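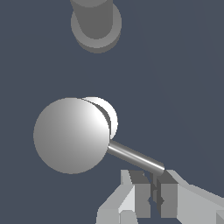
Rendering: a gray post and its circular base against a plain background.

Unseal the charging papers on a schedule

When a sitting official is charged under seal, the public learns of it when the prosecutor decides the public should. I think that decision should be taken out of the prosecutor's hands and given to a calendar.

The Derano indictment is the case I know best. A grand jury returned it in December against the former head of the port authority and two of his deputies. The charges were bribery, wire fraud and the laundering of contract money through a shipping agent called Hviid. The papers stayed sealed for 155 days. During that time the port authority signed a dredging contract with Prodismont, the company whose payments make up most of count two. The board members who voted on that contract did not know the man presenting it to them was under indictment. The prosecutor's office did know.

There are sound grounds for sealing. A defendant may flee. A witness may be leaned on. Accounts can be emptied in an afternoon. The rule that lets a magistrate seal an indictment exists to cover those risks, and I would leave it in place. My objection is to the length of the seal and to the way it is renewed. In the Derano case the first order ran 60 days. It was extended twice, each time on a one-page motion which repeated the wording of the motion before it. No hearing was held on either extension. The magistrate was not asked to consider what the defendant was doing in office in the meantime, and nothing in the rule requires it.

Defense lawyers usually complain about the opposite problem, the press conference. They have a point. An indictment is an accusation drafted by one side, and when it is read aloud from a podium with a chart of arrows and bank names behind it, few listeners keep that in mind. Steinar Snorradóttir, who defended one of the deputies, argued in her motion to dismiss that the announcement had been timed to fall three days before a regional vote. The court denied the motion. It found that the government had given a reason for the date -- the arrest of a cooperating witness abroad -- and that it could not look behind that reason. I read the ruling as correct on the law. It also shows the gap in the law, as the government was free to pick the date and would have been free to pick another.

A fixed schedule would deal with both complaints. I would propose the following. An indictment of a person holding public office may be sealed for 45 days on the present showing. One extension of 45 days may be granted after a closed hearing, with written findings on flight, witness safety and assets, and on the harm done by leaving the person in office uncharged in public view. After that the papers open unless an appeals judge signs a further order. The clerk posts them at a set hour. The prosecutor may hold a press conference, but will have had no say in the day.

The usual reply is that foreign arrests do not keep to a calendar. Ásdís Brøndum made this argument in her paper on the Vosance extraditions, and it deserves an answer. She went through 436 sealed cases and found that most of those sealed longest involved a defendant outside the country. But an official who is outside the country and out of reach is a poor candidate for surprise. He generally has counsel, and counsel generally knows. In such cases the seal mostly keeps the matter from the people the official answers to.

Cost is a smaller matter. A closed hearing takes a magistrate half a day. Even at 200 hearings a year across all districts, the load would be light next to what the same courts now spend on disputes over pretrial publicity.

The dredging contract is still in force. Canceling it would require proof that the award was tainted, and the evidence on that point is in the hands of the office that kept the seal.

Comments (3)

portside_reader
The board had its own lawyer and its own auditors. Why is it the prosecutor's job to warn them about a contract?

M. Tolley
Closed hearing with only the government in the room is the same one-page motion with chairs. You need somebody appointed to argue the other side or the findings will be boilerplate by the second year.

gfk
45 days is too short for anything with bank records overseas. 90 and I would sign it.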